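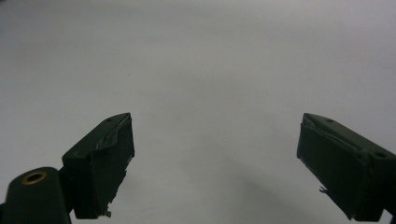

Gripper fingers open, pads a bit tatty

Can they do the chores yet?
Workshop & Home Automation > General chat

pentti_partanen
Posts: 2354
Right, I'm starting this because the argument in the Woturum thread was drowning out the poor chap who only wanted help with his conveyor. My question is simple: would you trust a machine with two fingers to tidy your kitchen or your packing bench today? I say no. Look at the covering peeling along the top of those fingers. I've had broom handles in better nick!

fundska
Bit harsh, Pentti. Worn pads just mean they need re-covering. We swap ours at Cesham every June whether they look bad or not, and it takes 12 minutes if you've got the right screwdriver (I never have).

pentti_partanen
Fine, but a person's hands don't need re-covering. And what do you lot actually get them to pick up? It's always a nice dry wooden block.

Aarne Kinnunen
Not always! Cling film is a good one to try, still in its wrapper, all shiny and crinkly. I'd put it above a mug for difficulty, as it's round and smooth and there's no handle to hook on to.
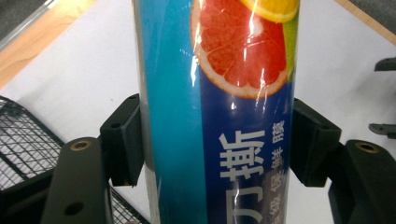

With a tall round thing like that I'd want both pads meeting it at the same height, one each side, or it's going to twist on you. Squeeze too hard on a soft wrapper and you crumple it, too gently and it slides down between the fingers. I still think picking up is the easy bit, mind. Finding the end of the film and tearing off a sheet, that's a proper chore, and I can't do it myself half the time.

nieminen
Agree with Aarne on the last part. I'd happily pay 200 quid for something that put the shopping away and left the fiddly stuff to me.

pentti_partanen
200? You'd not get the motors for that. And it'd put the eggs under the tins.

fundska
My husband puts the eggs under the tins and we kept him.

Aarne Kinnunen
For shop-floor work I'd say yes already, if it's the same box in the same spot all shift. At home, no, not in my kitchen anyway. The drawer sticks and you have to lift it with your knee.

nieminen
Has anyone tried rubber instead of tape on the pads? Mine start lifting at the corners first.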